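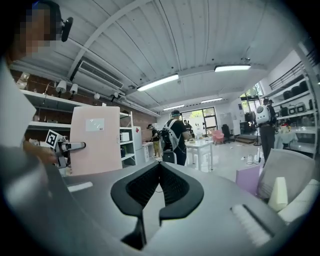
Software engineer, policy evaluation and data tooling (hand-held gripper data)
Handero, Clasholm office

We train manipulation policies on data people record with hand-held grippers. You have probably read that this solves robot learning. We doubt it, and we want to hire someone who doubts it too and can write the code to check.

Last year our best policy did well on 300 test runs at the Farell site. Then we moved the shelves and it fell apart. The loss curves had looked lovely the whole time. We still don't have a good account of why, and "more data" is the answer we keep getting from people who sell data.

What you would work on:
- pose tracking from the fiducial markers and headset streams, including the stretches where the two disagree
- a filter that throws out bad episodes before training (we currently drop over 150 a week, partly by hand)
- an evaluation harness that a planner, a learned policy and a dumb scripted baseline all have to go through. The scripted baseline wins more often than we'd like.
- our replay viewer, Uçar, which is slow and needs most of its time sync code rewritten

You should write solid Python and enough C++ to fix a driver. Some background in state estimation or control helps a lot. A degree doesn't matter much to us. If your demo video is sped up, please say by how much.

The team is 14 people, 2 of them on tooling. You will be expected to record data yourself now and then – it is dull and your wrists will notice. Start date is June, on site for at least the first few months.

To apply, send a resume and one page on a robotics result you didn't believe, and how you would test it. No cover letter. Applications close 2024-03-31.

3 comments | 11 shares

Contact | © Handero | Back to top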